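Robot Learning Lab, Unit 6 handout
Learning from demonstrations: action chunks and the plate task
Instructor: Seraina Kaufmann. Lab sessions: Fulvio Zanetti.
Revised 26 Oct 2019

Read sections 6.1 and 6.2 before the lab. Section 6.4 is the homework.

6.1 The problem with one step at a time

In Unit 5 we trained a policy that takes the current camera view and joint angles and gives back one action. Run it on the arm and small errors add up. The arm ends a step a little off the path the demonstrator took, the next view is a little unlike the training data, and the next action is worse. By the time the gripper gets near an object it may be in a place no demonstration ever covered.

The method for this unit has the policy predict a block of actions at once, called a chunk. With a chunk length of 50, the policy looks once, plans 50 steps, and carries out some or all of them before it looks again. A run of 600 steps then needs 12 looks if every chunk is played to the end. Fewer decisions means fewer places to drift.

The cost is that the arm is blind to changes while a chunk plays. If a plate slides during step 3, the policy finds out at step 51.

6.2 Why plates

Plates are a good test of this tradeoff. They are shallow, the rim is the only easy place to grip, and a fingertip set down slightly too far out lands on the table.
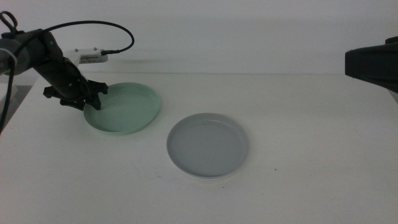
Fig. 6.1. Left gripper at the rim of the green plate. The gray plate is nearer the camera.

Note how low the gripper has to come. The useful height range at the rim is small, and most failed grasps in the Zaugg data set are height errors. Sideways errors matter less, as a round plate can be gripped at many points.

That last fact causes trouble of its own. Two demonstrators may choose different points on the same rim. A policy trained with plain squared error tends to average them, and the average of two good grasps can be a point in the middle of the plate. We handle this the way Farzana Ranasinghe showed in her guest lecture: the network gets an extra input, z, that stands for the style of the demonstration. In training, z is inferred from the full action sequence. At test time we set it to zero.

6.3 Overlapping chunks

You don't have to play a chunk to the end. You can ask for a new one at every step and blend all the predictions made for the current moment. The weight on the prediction made i steps ago is

w(i) = exp(-m * i)

with the weights scaled to sum to one. A large m trusts the newest prediction. A small m gives smoother motion but reacts slowly.
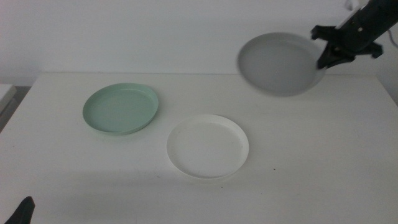 Fig. 6.2. Gray plate held by the rim in the right gripper, with the green and white plates on the table.

Carrying is where blending helps most. Without it, the joint targets can jump where one chunk meets the next, and a jump is hard on a rim grip. During the approach the case is weaker -- old predictions can pull the fingers away from a correction the policy has just made.

6.4 Homework

Use the 100 training demonstrations in the course folder. Train with chunk lengths 1, 10 and 50, and run each policy on the 26 held-out starts. Report grasp success and carry success separately. Then repeat the best one with blending on, for two values of m, and plot one joint angle against time for both.

Questions about the training code go to Fulvio.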